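Poston Laundry Room Guide
Section 4: Denim and other heavy cotton

4.1 Scope

This section covers jeans, denim jackets, work trousers and similar heavy cotton items washed in the front-loading machine. Light cottons and mixed loads are in Section 3. Wool, silk and anything marked hand wash are in Section 5. Stretch denim may be treated as denim unless the care label gives a lower temperature, in which case follow the label.

Where this guide and the care label differ, the label applies.

4.2 Before loading

1. Sort by colour. Dark indigo goes with dark indigo or black only. Light blue and grey denim may share a load.
2. Empty every pocket, including the small coin pocket inside the right front pocket.
3. Remove belts, braces, clip-on straps and key chains. Loops sewn to the garment stay on.
4. Close the zip and fasten the waist button. Fly buttons may be left open except for the top one.
5. Turn the garment inside out, pulling each leg through from the hem.
6. Hold the garment up by one end and let it hang. Shake twice. Check that neither leg is twisted on itself.
7. Look over the hems and the seat for loose thread. Trim anything longer than a finger's width and do not pull it.

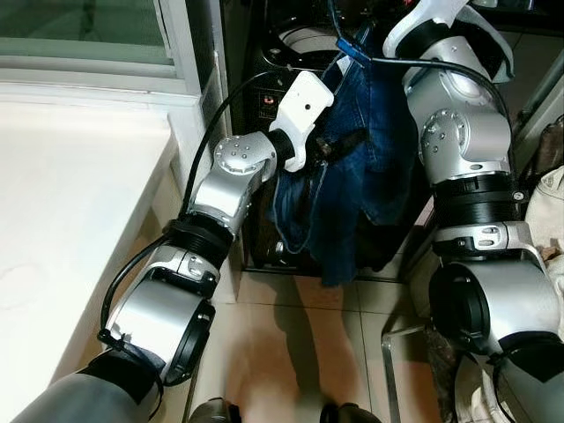 Reading time: 4 minutes

Use the worktop for sorting and the floor in front of the machine for nothing that has already been washed. Wipe the worktop before putting clean items on it. Detergent powder leaves a film that is hard to see on a white surface and transfers to dark cloth as a pale streak.

Note: New dark denim sheds dye for the first few washes. Wash it alone or with one other new dark item until the rinse water runs clear.

CAUTION: Do not put denim soiled with petrol, white spirit or oil-based paint in the machine. Air the garment outdoors and ask at the desk first.

4.3 Loading

1. Check that the drum is empty. Run a hand round the inside of the rubber door seal, including the fold at the bottom, where coins and hair grips collect.
2. Load one garment at a time. Feed it in from the waistband and let the legs follow.
3. Put in no more than 4 pairs of adult jeans. Children's jeans count as half.
4. Do not wash a single pair alone on a fast spin. Wet denim gathers on one side of the drum and the machine will stop to rebalance, sometimes several times. Add two dark towels, or choose the lower spin speed.
5. Push all fabric clear of the seal. A hem or belt loop caught in the door will be marked and may let water past.
6. Close the door until it clicks.

Note: The load limit is set by weight when wet. A drum that looks half empty with dry jeans in it may already be at the limit.

4.4 Detergent

Use liquid detergent for dark denim. Powder may be used for light denim, in the drawer only and never in the drum. The drawer compartments are marked I and II, with the softener compartment between them.

1. Measure the dose for a half load in medium-hard water. The cap supplied with most liquids has a line for this.
2. Pour into compartment II.
3. Leave the softener compartment empty for stretch denim.
4. Close the drawer fully.

A stain on the knee or hem can be treated first. Wet the patch, work in a little liquid with the fingertips and leave it for the time given on the bottle. Stain bars with bleach in them must not be used on any coloured item.

4.5 Programme

Dark denim: 30 degrees, dark or cotton programme, 800 spin.
Light denim: 40 degrees, cotton programme, 1000 spin.
Stretch denim: 30 degrees, easy-care programme, 800 spin.
Heavily soiled work trousers: 40 degrees with prewash, 1000 spin. Put a half dose in compartment I.

1. Turn the dial to the programme.
2. Set the temperature, then the spin. Changing the dial afterwards clears both.
3. Press start. If the machine does not begin to fill, open and close the door and press start again.

The quick programme is not suitable for denim – the rinse is too short for the thickness of the waistband and detergent is left in it.

CAUTION: Do not try to open the door during a programme. The lock releases a short while after the drum has stopped.

4.6 Unloading

1. Wait for the lock to release.
2. Have a basket or clean surface ready before opening the door.
3. Take out one garment at a time. Legs that have wound round each other should be separated inside the drum.
4. Hold each pair by the waistband with both hands, turn it right side out and shake it firmly. Smooth the side seams by hand.
5. Check the stitched edge of each hem. If it has rolled, flatten it now, as it will dry in that position.
6. Feel inside the drum for anything left at the back.
7. Leave the door ajar and the drawer open by the width of a hand.

Do not leave jeans in a heap. Where the cloth stays folded over itself the creases set and the raised edges fade sooner than the rest. On tiles there is also the grit from the floor to think of, which works into the weave and scratches the drum in the next wash. A garment that has been on the floor goes back into the unwashed pile. 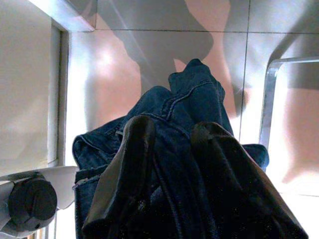
Mahsa Nazari has asked for it to be added here that a heap left even through a lunch break took her an hour with the iron to put right, and that the topstitching on the outer seam never lay flat again. She would also like the instruction on shaking to be moved above the one on turning right side out. The order has been kept as it is for this issue. Either is acceptable for non-stretch denim.

4.7 Drying

1. Hang jeans by the waistband from the rail, two pegs at the side seams. For thick denim, hang by the hems so that the weight of the waistband pulls the legs straight.
2. Pull the pockets out so that air can reach them.
3. Leave a gap of one hand between garments.
4. Keep dark denim out of direct sun. The rail nearest the window is for light items in the summer months.
5. Turn the garment after half a day.
6. Test the waistband and the pocket corners before taking it down. These dry last.

The tumble dryer may be used on low heat for non-stretch denim if the label permits. Remove while the waistband is still slightly damp and finish on the rail. Stretch denim must not be tumble dried.

4.8 Folding

1. Lay the garment flat on the worktop, front side up, with the fly closed.
2. Fold one leg over the other so that the back pockets face outwards.
3. Tuck the point of the seat in to give a straight edge.
4. Fold the hem up to just below the waistband.
5. Fold in half again, or in thirds for the narrow shelves.

4.9 Faults seen with denim loads

Machine stops before the spin and the jeans are dripping: load out of balance. Open the door when released, spread the garments round the drum, add a towel and select spin only.

Pale streaks on dark cloth: undissolved powder or too much detergent. Rinse again with no detergent and change to liquid.

Blue marks on the door seal: dye. Wipe with a damp cloth after each dark load. The staining is harmless but will transfer to whites, so run an empty rinse before the next light wash.

Rattling from the drum: rivets or a loose zip pull against the metal. Check that garments are closed and inside out. If the noise continues with the drum empty, stop using the machine and report it.

Water left in the drum: filter blocked. See Section 7. Denim sheds a good deal of lint and the filter should be cleared every month in a room used mainly for work clothes.

4.10 Records

Enter each denim load in the book by the door, with the programme used and any fault. The running total stood at 1,693 in April. The door seal is due for replacement at 4,000 loads, or sooner if it is split. Spare seals are ordered through Khosravi. Arash Parsa holds the key to the parts cupboard, and Siamak Ghorbani has the second key in the evening.

Continue to Section 5: Wool, silk and hand wash.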